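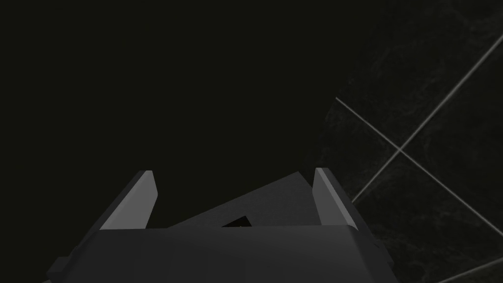
집기 작업이 로봇으로 넘어가면 기존 작업자는 하루 종일 뭘 하게 되나요?

작성자: 오후조반장
2022년 4월 18일 | 직장과 자동화 게시판

생활용품 반품 센터에서 오후조를 맡고 있습니다. 들어온 물건을 상자에서 꺼내 확인하고 다시 분류하는 일이고, 저희 조는 12명이에요. 8월부터 양팔 로봇 Walley를 들인다는 공지가 지난주에 떴습니다. 설치는 Ogunleye라는 업체가 하고, 그 전에 Bemska라는 시뮬레이션 프로그램으로 동작을 미리 맞춰 본다고 합니다.

저는 솔직히 설레는 쪽입니다! 손목 보호대 차고 퇴근하는 생활을 오래 했거든요. 설명회에서 화면으로 그리퍼가 상자 위까지 내려가는 걸 봤는데 계속 더 보고 싶더라고요. 그런데 조원들 반응은 제각각이에요. 신나서 자기도 조작해 보고 싶다는 사람이 있고, 말없이 다른 공고를 찾아보는 사람도 있습니다.

회사는 인원 감축은 없고 업무가 바뀐다고만 하는데, 바뀐다는 게 구체적으로 어떤 건지 적혀 있지가 않아요. 먼저 겪어 보신 분들은 하루가 어떻게 달라졌는지 궁금합니다. 조원들에게 제가 미리 해 줄 수 있는 일이 있을까요? 시뮬레이션 단계에 현장 사람이 끼어도 되는 건지도 알고 싶습니다.

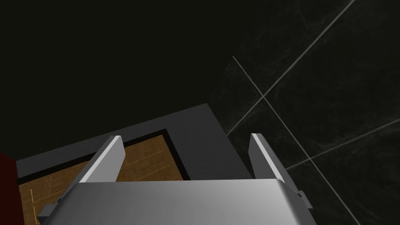
답변

작성자: 창고에서테스트룸으로

꼭 끼세요! 저는 Cirnmont 물류센터에서 7년 동안 손으로 집다가 지금은 시뮬레이션 검토를 같이 하고 있습니다. 처음에는 모니터 앞에 앉아 있는 게 일 같지가 않아서 괜히 미안했는데, 지금은 이 일이 정말 재미있어요.

저희 센터에서는 검토 회의에 작업자가 돌아가면서 들어갑니다. 엔지니어들은 팔이 목표 지점까지 가는지를 보고, 우리는 그 물건을 진짜 그렇게 잡는지를 봅니다. 바닥이 깊은 상자에 납작한 물건이 누워 있으면 사람은 한쪽 끝을 살짝 세워서 잡잖아요. 이런 건 어느 문서에도 없고 해 본 사람 손에만 있어요. 제가 그 얘기를 했더니 다음 주에 접근 각도가 바뀌어 있었고(그날 집에 가서 가족한테 자랑했습니다), 그때부터 회의가 기다려졌습니다.

화면에 나오는 배경은 우리 창고하고 하나도 안 닮은 경우가 많습니다. 조원들이 "여기가 어디야" 하면서 김이 빠질 수 있으니 첫날에는 팔하고 손끝, 그리고 두 팔이 서로 얼마나 가까워지는지를 보라고 해 주세요.

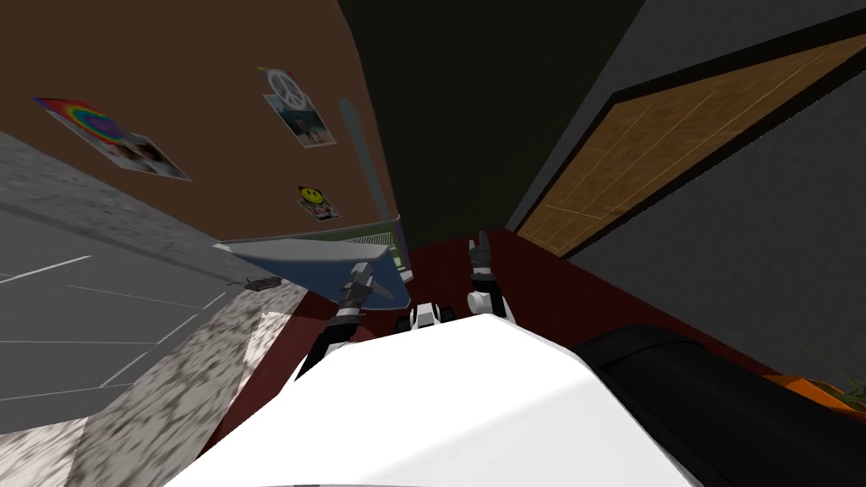
저는 왼팔과 오른팔이 같은 쪽으로 뻗을 때를 제일 유심히 봅니다. 사람이라면 한 손으로 받치고 한 손으로 꺼내는 순서가 몸에 배어 있는데, 로봇에게는 그 순서를 하나하나 정해 줘야 하니까요. 어느 손이 먼저 들어가고 어느 손이 기다릴지, 이걸 말로 설명하는 게 생각보다 어렵습니다. 조원 둘씩 짝을 지어서 한 명은 물건을 꺼내고 한 명은 그 동작을 받아 적는 연습을 해 보세요. 저희는 이걸 점심 직후에 했는데 다들 웃느라 시간 가는 줄 몰랐어요.

하루 일과는 이렇게 바뀌었습니다. 출근하면 밤사이 돌린 시뮬레이션 중에서 멈춘 것만 골라서 봅니다. 한 번에 2,000회를 돌려도 사람이 보는 건 그중 일부예요. 원인을 짐작해서 메모를 남기고, 오후에는 실제 라인으로 가서 로봇이 넘긴 물건을 처리합니다. 손목은 확실히 편해졌어요. 대신 눈이 피곤하니까 모니터 시간을 나눠서 교대하자고 처음부터 요구하세요.

작성자: 라인끝자리

윗분 얘기에 대체로 동감하는데 좋은 쪽만 적으신 것 같아 덧붙입니다. 저희는 로봇이 들어오고 3개월 동안 일이 더 많았어요. 로봇은 로봇대로 챙기고 물량은 물량대로 빼야 했거든요. 그 기간의 목표 물량을 낮춰 준다는 약속을 글로 받아 두세요. 직무명과 수당도 같이요. 검토 업무를 하는데 급여표에는 여전히 단순 분류로 되어 있는 동료가 있었고, 고치는 데 한참 걸렸습니다.

그래도 예전으로 돌아가겠냐고 하면 저는 안 돌아갑니다. 무거운 상자에 하루 종일 허리 숙이던 때보다 지금이 훨씬 좋아요. 처음엔 제일 싫어하던 동료가 요즘은 비상정지 점검을 제일 꼼꼼하게 합니다.

작성자: dol_dam

교육 시간이 근무 시간에 들어가는지부터 물어보세요. 저희는 안 들어갔습니다. 그리고 저도 Walley 써 보고 싶네요 부럽습니다!!

작성자: 오후조반장

다들 감사합니다! 검토 회의 참석은 오늘 바로 신청했고, 목표 물량하고 교육 시간 건은 면담 때 가져가려고 적어 뒀어요. 둘씩 짝지어 받아 적는 연습은 내일 점심 먹고 해 볼 생각입니다. 조원 중에 벌써 자기가 로봇 역할을 하겠다는 사람이 나왔어요.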